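About us

Drutora is a small test bench in Givthorpe. We try out grippers, arms, cameras and controllers for people who have to buy them and don't fancy guessing. Mostly packing lines, laundries, recycling. Soft stuff, awkward stuff.

Started with one arm and a borrowed compressor. Now 4 arms and more than 30 grippers on the shelf, some good, some we wouldn't give away. Two-finger, suction, needle, soft fingers. Bring your own if you like, plenty do.

How it works. You send us the items. We do the job by hand first, trackers on both wrists, so theres a human baseline to hold the machines up against. Then the same job goes to each gripper, 300 picks apiece, same lighting, same controller settings unless you ask otherwise. Report in plain English, failures included.

Cloth handling by hand, wrist trackers on:

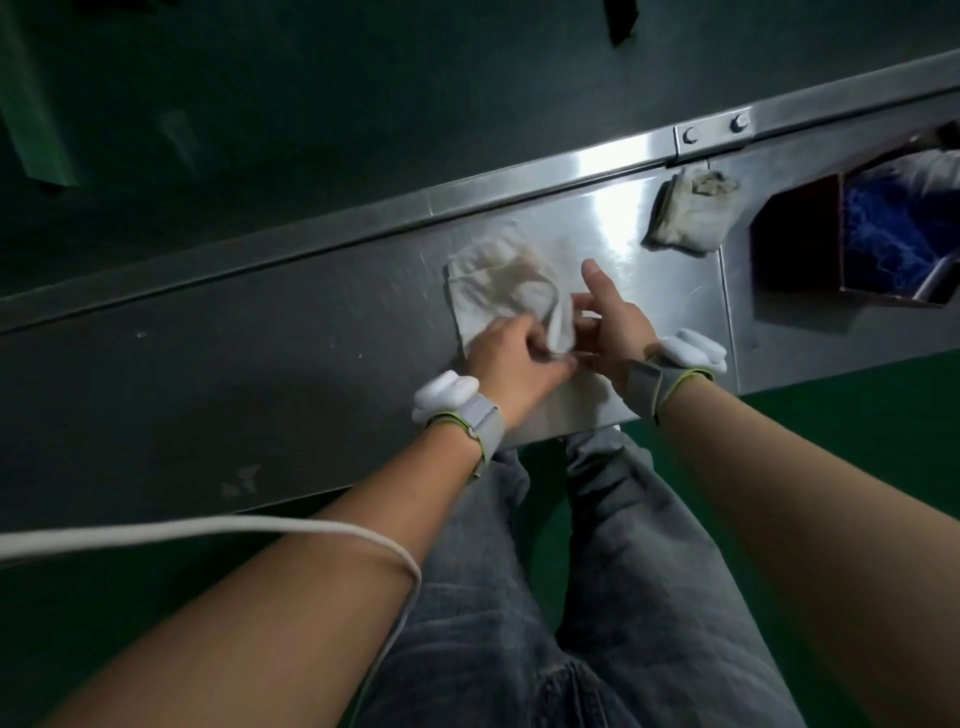
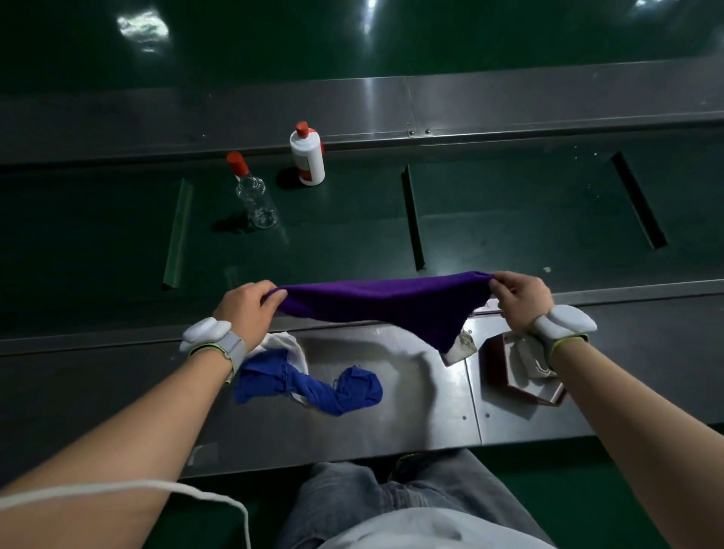
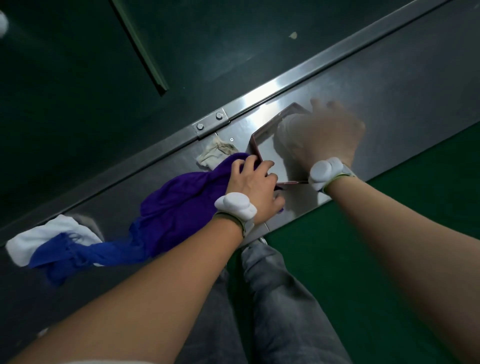 Cloth is what we get asked about most. The Brilia soft fingers did well on thick towelling and badly on anything thin. Yazıcı two-finger was the other way round, and a pain to mount. Neither liked a rag lying on top of another rag. We're re-running both in June with a new wrist camera, results go up when they're checked.

We don't sell kit. No commission from makers either, they pay the same day rate as everbody else.

Visits fine, ring first. Closed shoes please, parking round the back. Samples by post: max 40 kg a box, label it with your name and what you want picking up.

Page last updated 28/06/2022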